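Gonzalo Lozano on his second record, small rooms and learning to produce

October 15, 2019

Gonzalo Lozano had been playing bass for other singers since he left school. His first record under his own name, Trastport, came out two years ago in a run of 200 copies, which he sold from a suitcase after shows. The second, Manzano, is out this month on the Edico label.

"I was 17 when I joined my first proper band," he says. "We did weddings, mostly. You learn to play quietly while people eat, and you learn a lot of songs you don't like." 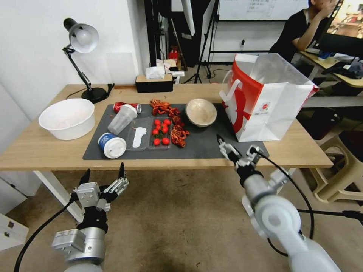
Manzano has 10 songs, all written on a nylon-string guitar with two strings that wouldn't stay in tune. Lozano kept that guitar on the finished versions. The singer Montserrat Pastor appears on the opening track and on Woltar, the single, which has been getting some evening radio play.

"Montserrat came in for one song and asked what the other one was, the one I was playing while she took her coat off," he says. "That was Woltar. It had no words. She wrote the second verse and I wrote the rest round it."

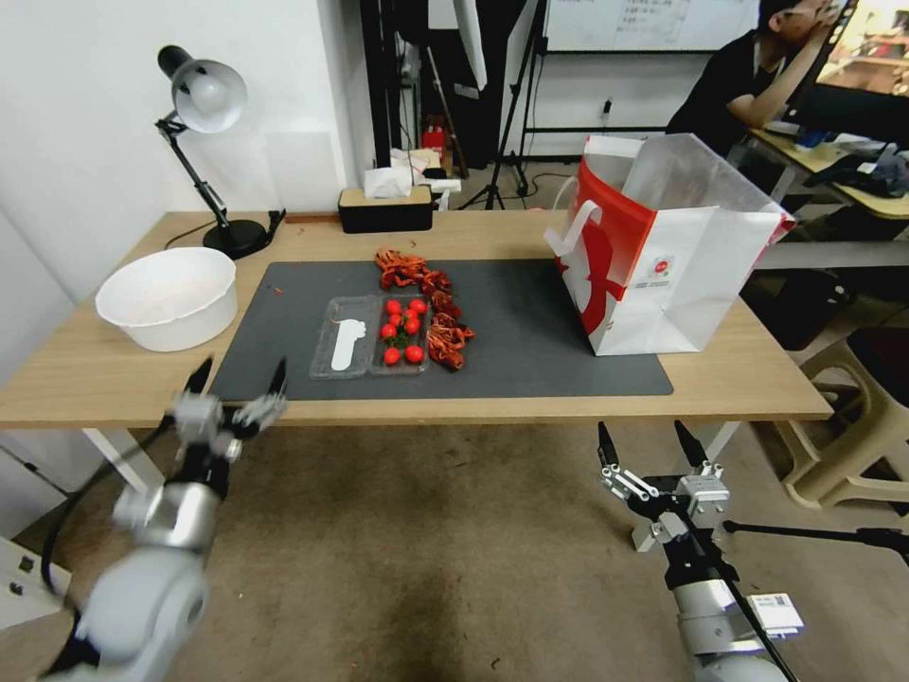 He produced the album himself, after a false start with someone else. "He was good, but everything came back with strings on it. I paid him for the week and started again. The drums took me a month, and I still think the snare on the third song is too loud."

The live band is a trio, with Pastor joining when her own dates allow. They rehearse in the mornings, and the set runs to just under an hour.

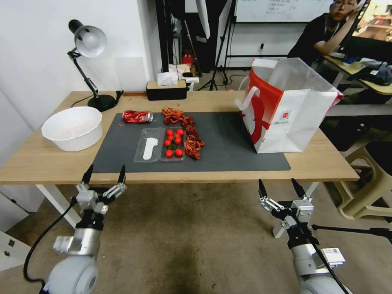 Will there be a longer tour to go with the album?

"A short one first, in small rooms, then we'll see what comes in for the spring. I've turned down two support slots. They were half an hour each, and I'd have had to leave out the slow songs, and those are the ones I want people to hear."

He is already writing again, this time at the piano, which he plays badly by his own account. Pastor has heard three of the new songs and likes one of them.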